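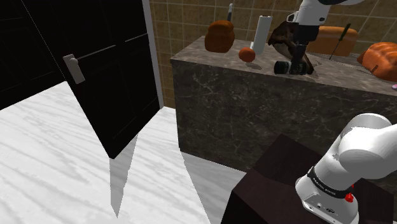
**Figure 3.** Simulated interior with a long stone-topped counter, brown wall tile, pale floor and black door.

### 4.2 Effect of listing text on time to contract

The Trolia file holds 802 single-family listings from the towns of Bada and Entwistle. We dropped 328 of them. Most of these were relistings of the same house within one season, and the rest lacked either a closing price or a usable remarks field. The remaining 474 listings form the sample for all models in this section.

Remarks were split into terms after expanding the abbreviations agents commonly use ("flr," "vltd," "w/o"). Expansion was done with a fixed lookup table, and terms absent from the table were left as written. We then assigned each term to one of four groups: structure, finish, lot, and location. A finish term names a surface or fixture a buyer could replace without a permit, such as tile, countertops, or door hardware. A structure term names something that would require one, such as a walkout basement or an added bath. Terms that fit neither rule were left out of the group counts but kept in the total word count.

The dependent variable is the log of days from first listing to signed contract. Controls are asking price per square foot, living area, age of the house, number of baths, and month of listing, with April as the base month. Standard errors are clustered by listing office. Offices with fewer than 20 listings were pooled into a single cluster.

Structure terms are associated with a shorter time to contract in both towns. The coefficient on finish terms is negative in Bada but close to zero in Entwistle, where the housing stock is newer and finishes vary less from house to house. Lot terms have no clear effect once living area is included. Location terms lose significance when school zone is added to the model.

Remarks longer than 65 words show no further gain. We tested this with a spline at that length and with a simple cutoff dummy, and the two versions agree in sign. The Trornetti readability score, added as a robustness check, does not change the main estimates.

One limit of the data is that price cuts are recorded only at closing. A listing whose remarks were rewritten at the time of a cut therefore enters the sample with its final text. Section 4.3 repeats the models on listings with no price change.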